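The Label on the Bottom
By Katia Morelli

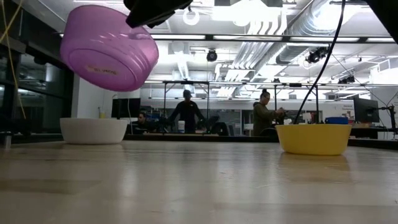 Where the information goes

Most plastic housewares carry their only useful text on the base. Care limits, material code and supplier name are placed on the one surface that faces down during use. I think this is a mistake, and a cheap one to correct.

Last February I checked 76 plastic items in my own kitchen and in the stockroom of a housewares shop in Plulldale. On 30 of them the base label had worn to the point where I could not read the maximum temperature. Only four repeated that figure anywhere else. The sample is small and the method was a desk lamp and a notebook, but the pattern matches what I saw in ten years of writing product specifications.

The usual defense is appearance. Buyers are said to dislike text on a visible surface. Sorrentino, a mid-priced line I have owned for years, molds the temperature limit into the outside wall just under the rim, in letters the same color as the plastic. It cannot peel. From arm's length it reads as texture.

The second defense is cost. Changing a mold does cost money, and a paper or film label can be reprinted when a supplier changes. That argument holds for the supplier name and the batch number. It does not hold for the heat limit, which stays fixed as long as the material does.

A reasonable rule would split the two. Anything that affects safe use gets molded in, above the base. Anything that serves the warehouse can stay on a sticker underneath. Ikar already does this with its storage boxes, and Plastatside has said it will follow on its next set of lids. I would like to see mixing bowls done next, and measuring jugs after that.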